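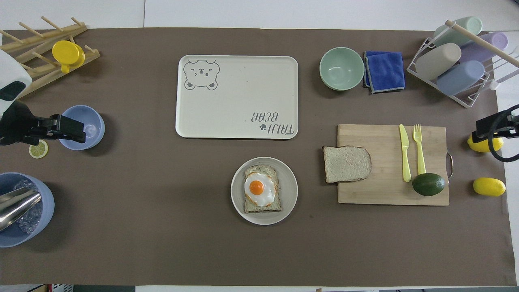 Egg on toast, a bear tray and the ice bucket, all on the brown mat

I'd asked for ten minutes with the woman who runs the breakfast table at Neler, the little kitchen shop in Dunbar, and I stayed until my tea went cold. She talks fast and moves crockery while she does it.

I started with the tray, as I'm a sucker for anything with a bear on it. "Everyone goes for that," she said. "It's cream, it's got a small rim, it goes with every bowl I own. I had it out all through January and I'm still not bored of it."

The bowls are her real weakness - a periwinkle blue one and a mint green one that she won't hear a word against. "I like a colour you can find before you've got your glasses on," she told me. "Porridge looks cheerful in the blue. The green is for fruit, and I'm quite strict about that!"

What about the egg? Mine always stick. "More butter than you think, and leave it alone. I want the edges a bit crisp and the yolk still shiny. Then straight on to the toast, on a plain grey plate."

She keeps ice in a blue bucket with a metal scoop, and lemon for the water. The pale wooden dish rack stays on the table too, yellow cup and all. "I used to hide it under the sink," she said. "Then I had 62 people through in one morning and needed every cup I had. It's been out ever since."

I went home and bought more butter.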